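The hat comes back from the hall table

Hats went out of everyday use slowly, and then they were only for weddings and rain. In Javbridge they are worn to the shops again. Ziline, the hat shop on the market square, sold 964 last year, most of them felt or suede with a wide brim.

A good brim needs little care. Brush it with the nap, keep it off the radiator and let it rest on a stand between wearings. 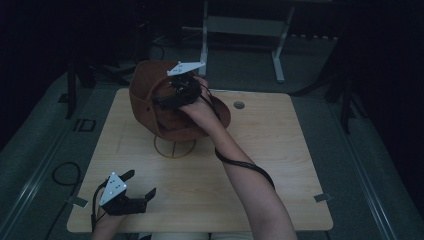

Where to keep it

A hat left on a hook takes the shape of the hook. Lavier, a repair workshop 3 streets from the square, sees this more than any other fault. Steaming a brim flat costs 10 pounds and takes two days. A plain table in a dry room will do, away from direct sun, which fades brown faster than black.

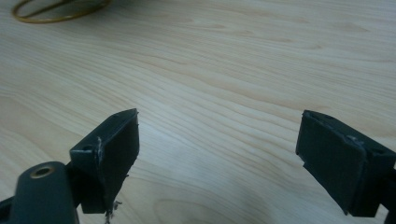

Thái disagrees about the steaming and says a kettle at home does the job, provided the hat is kept well above the spout and left alone until morning. Lavier advises against it for suede, which marks easily.

Both agree on rain. Shake the hat, turn the inner band out and wait. The shop stops taking repairs in March - the wedding orders come first.
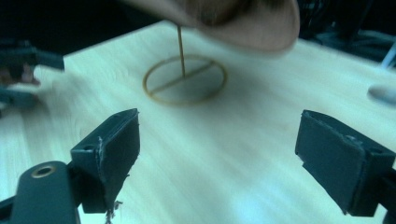 A thin ring with a crossbar, on a pale wooden tabletop.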